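Module 4: Comparing End Effectors on a Tabletop Arm
Course handout, Practical Robotics
Module leader: Evdokia Petridis

Purpose of the session

Students will compare two grippers on the same arm, using the same household objects and the same control settings. The Skalico parallel gripper has two rigid fingers. The Fuvport gripper has jointed fingers which close around an object. Each group will complete the full set of trials with the first gripper before changing to the second.

The assessed outcome is a short written comparison. Marks are awarded for the quality of the record and for the reasoning drawn from it. A high number of successful grasps does not in itself earn marks.

Before the session

Students should read section 6 of the Sotiropoulos course text, on contact and friction, and should be able to explain the difference between payload and grip force. The payload given on a data sheet normally assumes a well-placed grasp on a firm object. It says little about soft packaging, thin rims or anything that rolls.

Groups must also have passed the arm safety check. Students who have not done so may keep the written record but may not operate the controller.

Choice of objects

Objects are chosen so that each presents a different difficulty. A plate is wide and low, and must be taken by the rim. A cup may be gripped across its outside or with one finger inside the opening. Small rounded pieces tend to slip out if the fingers close off centre. Soft packages change shape under load, and the controller may report a stable grip when the contents have only been pushed aside.

Containers need separate attention. When an object lies inside a bowl or colander, the sides limit the angles from which the wrist can approach, and the camera mount and cables must also be kept clear. The grasp must therefore be planned for the whole gripper assembly, with the fingers considered last.

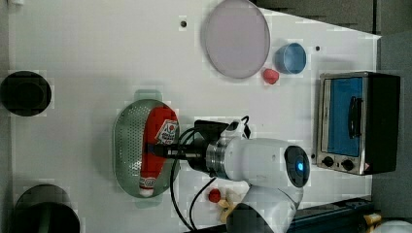
Procedure

1. Fit the gripper to the flange and tighten the screws in a cross pattern. Enter the correct tool weight in the controller.
2. Run the Rokuvbridge connection test. Do not proceed if the camera and arm clocks differ.
3. Set the closing speed to the lowest value. Move the arm by hand guidance to a point above the object and save this as the approach position.
4. Carry out 6 attempts on each object. Return the object to its marked position between attempts.
5. Record each attempt as held, slipped or missed, and note where the fingers made contact.

Camera images are to be saved at the approach position and again at full closure. The storage allowance is 1,000 images per group - this is ample if recording is stopped between attempts.

Written comparison

The comparison should not exceed 200 words, excluding the table of results. It should state which gripper the group would choose for this set of objects, and identify one object for which the other gripper would be preferable. Submissions are due before the start of Module 5.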